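The Ferry Blanket

Short fiction
12 comments | Share this story

Flor Muñoz had kept the blanket in the cedar chest for so long that when she finally shook it out, half the stitching along the top gave way, and she stood there in the hallway with a strip of hem in her fist, laughing a little, because what else was there to do. It was her mother's work, and her mother had never trusted a knot. She used to run the thread back through itself a few times and pat it flat, as if it were a child being put to bed, and off it would go into the world with everyone's good wishes.

The blanket had come over on the Oltach ferry the year Flor turned five, wrapped around a clock that didn't survive the crossing. The clock was spoken of in the family for years, always with a sigh, and the blanket, which had come through without so much as a snag, was hardly mentioned at all. It went on beds. It went under dogs. One wet summer it hung in the kitchen window at Skirside to keep the draft off the bread, and smelled of yeast until October.

Now her granddaughter was getting married and had asked for something old, and Flor, who was 83 and had plenty of old things to choose from, had known right away which one it would be. The trouble was her hands. They were fine for coffee cups and for pointing at people, but they had stopped being any good with a needle two winters back, and she had not told anyone except Yeison Urrego next door, who had been sworn to secrecy over a plate of plum cake and had kept his word better than she expected.

So she called Yeison. He came over in his socks, as he always did, with his reading glasses pushed up into his hair, and she laid out the pieces for him and explained what had to be done, and then explained it again, and then told him about the ferry, which he had heard before and was kind enough to hear once more.
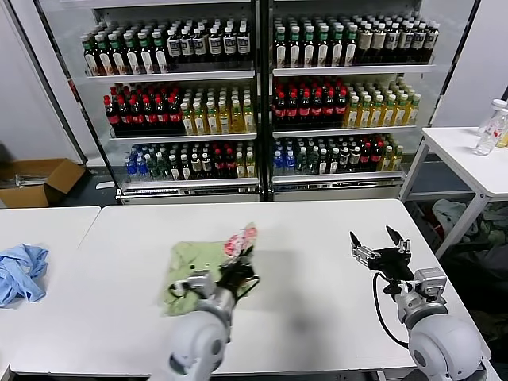

It wasn't worth saving every scrap, Yeison said, and a new border in plain cotton would hold better than the old one ever had. Flor told him that her mother would have agreed, and that this was exactly why they weren't going to do it. The old border was staying. If it took until the wedding cake was cut, it was staying.

He looked at her over the glasses, which had slid down by then of their own accord, and threaded the needle.

They worked through that afternoon and the next one, or he worked and she talked, which she considered the harder job. She told him about the schoolhouse on Farkness with the stove that smoked, and the teacher who let them all go home when the wind was in the west. She told him how her father courted her mother by walking the cliff road every evening with a lantern he didn't need, it being June and light until almost midnight, just so she would have something to see from her window. Yeison wanted to know if it had worked. Flor said she was sitting there, wasn't she, and he had to put the needle down until he was finished laughing.

By the time the kettle had been filled for the last time, the hem ran all the way around again. His stitches were small and even and nothing like her mother's. Toward the end, though, in the last corner, she saw that he had stopped tying off. He ran the thread back through itself a few times, a bit clumsily, and then he patted it flat.

Flor got up to see about the cake. She took a good while finding the plates.

"There's some plum left," she called from the kitchen, "but you'll have to eat it standing up, I've got thread all over the chairs."

Share | Save | 12 comments

Get a new story in your inbox every month. Enter your email address to sign up for our newsletter. You can unsubscribe at any time.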